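Subject: Re: [mundance-fans] is she leaving the show or what

ok so I read the whole thing on my break, quick reply, sorry for typos

On the list at 4:12 pm, Elīna Bite wrote:
> Has anybody seen the post from the Falville premiere? She walked right
> past the cast and didn't stop for the group shot. Now the comments are
> all saying she quit Mundance and that Venkataraman is recasting her for
> season 5. One account says it's confirmed. Is it??

Not confirmed. Went looking. The "confirmed" account is a fan page, 1400 followers, and all it links to is another fan page. Nothing from the studio, nothing from her people.

What she did say, in the Kunddale radio interview, was that she's "tired and wants a long summer." That's it. Somebody clipped those 3 seconds and left off the part where she talks about her costumes for next season. Which she would not be getting fitted for if she quit, right?

As for the group shot, she did stop, just later. There's one with her at the far left, next to the guy who plays the brother. Same dress, same night.

The replies under her page are getting ugly tho. People calling her ungrateful over a clip. I'd rather we didnt do that on here. If you want to complain about season 4 go ahead, I will join you, that wedding episode was a mess.

Will post if I see anyting real. Back to work
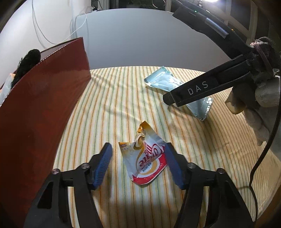
Elīna again, thanks for digging. I heard the full interview now and yes, the costume part is near the end. Still think Venkataraman should put out a statement before November, the guessing is worse than any answer would be.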